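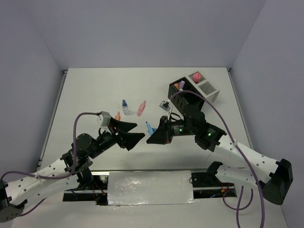 Blackout blinds, round two

So the bedroom finally has blinds in it. If you read my post in October you'll remember I'd been living with a bedsheet and six thumbtacks, and I had sworn up and down that I would never measure a window again after the kitchen mess (the shade came in too wide, we don't need to go over it).

I ended up going with the Solla roller blind, the cordless one, with the side channels. I looked at the motorized version for a whole evening and even had it in my cart – then I saw the total was $877 for the three windows and closed the laptop. The cordless ones were a lot less, and I have arms. I can pull down a blind.

Measuring

My neighbor Gitau Swai came over to hold the other end of the tape, and he made me measure each window at the top, the middle and the bottom. I thought this was overkill. The street-side window is narrower at the top than at the bottom, and you can't tell by looking at it! The house is old and nothing in it is square. For an inside mount you give them the smallest width, and they take off a bit more for the brackets, so don't subtract it yourself as well. I did that in the kitchen.

Ordering

I bought from Brarkalow, the little shop by the post office, and Nazar Panasiuk at the counter was very patient with me. He laid out the fabric books and I took home five swatches and taped them to the glass for a few days. The one I loved in the store (a sort of oatmeal) looked pink in the morning, so I went with the gray.

Putting them up

The brackets took me most of an afternoon. Two screws each, easy enough, except that the middle window has something very hard behind the plaster and my drill just sat there and screamed. I borrowed a better one, and a masonry bit, and it went in fine after that. The side channels just stick on. Wipe the frame down first and let it dry, and hold the channel in place before you peel anything, so you know where it's going.

How dark is it? Pretty dark! There's still a thin line of light along the bottom of the middle one where the sill dips. I may stick a strip of felt on it, or I may just face the other way.

Next up is the living room, where I'd like proper curtains on a ceiling track. Nazar quoted me $1,639 with lining and $756 without. I've got the samples on the couch right now and I can't decide, so if you've lived with unlined linen in a sunny room, please tell me how it held up.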